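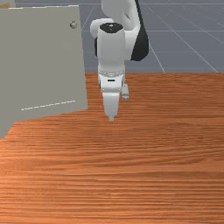 The practice arm on the computer, with its fingers over the table and the gray cabinet beside it.

A Day at the Robot Workshop
By Kirsty Katene

Have you ever tried to open a cupboard with oven mitts on? Go and try it if you have a cupboard (and a grown-up who doesn't mind), and then come back. It's surprisingly hard, isn't it? You can't feel where the knob is, your fingers won't go where you want them to, and if you tug too hard the whole thing wobbles. I thought about oven mitts a lot when I went to the open day at Clisham, a workshop where people teach robot arms to do everyday jobs like opening doors and putting things away.

The open day was on April 1, 2022, and before you ask, yes, there was a joke. The sign at the front door said "Robots Only," and a boy ahead of me in line walked in with very stiff legs and a beeping noise, just to be on the safe side.

Our guide was Ruba Haddadin. She has worked with robot arms for 11 years and she still gets excited when one of them picks up a spoon. The first thing she did was take us to a computer screen, and I have to admit some of us were a little let down. We had come to see robots! But Ruba told us to be patient, and she was right, because the screen was my favorite part of the whole day.

A pretend place to practice

On the screen was a robot arm that doesn't exist. I mean that it isn't made of metal and wires. It lives inside a computer program, a bit like a character in a video game. The grown-up word for this is a simulation, and it means a make-believe copy of something that follows rules like the ones in the real world. If the pretend arm bumps the pretend table, it has to stop, the same way your elbow does.

The wood on the table is only a picture of wood, with all those long stripes running across it. The floor behind has thin white lines on it like the squares in a math notebook. Ruba said the people who build these places often leave the rest very plain. There's no wallpaper and no cat asleep on a chair, although I did ask for a cat.

Why practice inside a computer at all? Well, think about learning to ride a bike. You probably fell off a few times, and maybe you still have the scar on your knee to show for it. A robot that is learning makes mistakes too, lots and lots of them. A real arm can knock things over or break one of its own fingers, and somebody has to fix it. When a pretend arm makes a mistake, you press a button and everything goes back to the start.

And it can practice fast. Ruba's program at Clisham is called Hanow, and it can let an arm try the same job 1000 times while the people go and eat their lunch. I can't think of anything I have ever done 1000 times, except maybe lose my glasses.

Getting to know the arm

A robot arm is a little like yours. It has parts that work like an elbow and a wrist, and each place where it bends is called a joint. Inside a real arm there are motors at the joints, and the motors turn to make the arm move. At the very end is the gripper, which is the robot's hand.

Now hold up your own hand and tuck away everything except your thumb and your pointing finger. That's all this gripper has – two fingers, and they open and close toward each other. You would be amazed at what you can do with just 2 fingers. We all tried it at the snack table later on. Grapes were easy. Crackers were fine as long as you were gentle. Pouring juice was a terrible idea, and I'm sorry about the rug.

The knob problem

Then Ruba asked us a question. If you wanted the arm to open the gray cabinet, what would you tell it to do?

"Open the cabinet!" said everybody, all together.

She shook her head and smiled. A robot doesn't know what "open" means until someone teaches it, so we had to break the job into smaller pieces. It took us quite a long time and a good deal of arguing, but we ended up with 4 steps, and Ruba wrote them on the board:

Find the round knob.
Move the fingers to either side of it.
Squeeze.
Pull, and follow the door as it swings.

That last step is the sneaky one. A door on hinges doesn't come straight toward you. It moves in a curve, like part of a circle, and your hand has to travel along that curve too. You do it every single day without thinking. Go and open a door very slowly and watch where your hand goes, and you'll see what I mean.

A round knob is tricky as well. It's smooth all over, so fingers can slip off it if they don't close in the right spot. A girl in our group thought cabinets should have big square handles to make life easier for robots. Ruba liked that idea, but she said that most people's homes already have their knobs, and the robots will have to learn to manage.

Out of the screen

After the snacks we met a real arm, which the workshop has named Jovimier. Ehab Lamrani looks after it. He showed us the big red stop button first and made us all promise to stay behind the yellow tape, and only then did he switch it on. It hummed! It was much slower than I expected, and it stopped for a moment before each new move, so that it looked as if it was making up its mind.

I asked Ehab whether an arm that has practiced on the computer can do the same job right away on a real door. Sometimes, he said, but often it needs more help. Real doors can stick. Real knobs can be greasy from somebody's buttery fingers. The pretend world is never exactly the same as ours, and a lot of the work at Clisham is about getting the two a little closer together.

Try it at home

You can play the robot game with a friend. One of you is the robot and the other gives the orders, and the robot must do exactly what it's told and nothing more. Start with something small, like putting a pencil in a cup. If your friend says "pick it up" and hasn't told you what "it" is, stand still and beep.

The workshop will open its doors again in September, and children are welcome with a grown-up. Wear closed shoes, and bring your questions for Ruba. She said she'd like some hard ones.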